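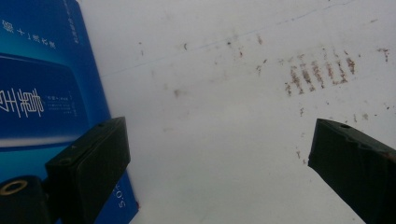 Thursday, late
By Lindsay Doolan
Filed under: Diary, Pictures & Looking
3 comments

Home from Putton with sore feet and a head full of other people's photographs. Nandini Mathew had been after me since March to come see the Sheehan show before it closed, and I kept saying yes, yes, next week, until she quit asking and bought me a ticket herself. I'm so glad she did!

It's 154 prints, all black and white, all from the years Sheehan worked for the newspaper in Dostby, and they've hung them in the old order the paper ran them (not by subject, which I'd have found easier on the feet, as it meant going back and forth a good deal). There are parades and school boards and a great many ribbon cuttings. Then you come around a corner and there's the one of the woman on the depot steps with her shoes in her hand, and I just stood there. I've known that picture since I was a girl. My aunt had it torn out of a magazine and taped inside a kitchen cabinet, and I always thought the woman was laughing. In the big print she isn't laughing at all. I don't know what she's doing. I went back to look at her three times and I still couldn't tell you.

Nandini says that's the trouble with small reproductions, and that half the famous pictures we carry around in our heads are ones we've never properly seen. She may be right. I told her I liked my aunt's version too, tape and all, and we argued about it very happily all the way through lunch — soup for me, and a sandwich she didn't finish.

They had the contact sheets out in a long case in the back room, and I wish I'd gone there first. Two frames before the depot picture it's just the steps and a dog. The one right after it, the woman has turned away and you'd never give it a second glance. Sheehan's grease pencil is all over the sheet, circles and arrows and a word I read as "maybe" and Nandini read as "Mary." We asked the young man at the desk and he came over and squinted with us and said he'd always figured it for "May."

I didn't buy the catalog. It was lovely but heavy, and I had the bus to think about. I bought the postcard, of course, and one of the Kimance ferry in fog for my sister, who will say it's gloomy and then put it on her refrigerator.

Must look tomorrow for the box with Dad's negatives. I think it's under the stairs behind the card table, unless I moved it when the painters came. Nandini has a light box I can borrow through the weekend, and she wants it back Monday.

Share this | 2 shares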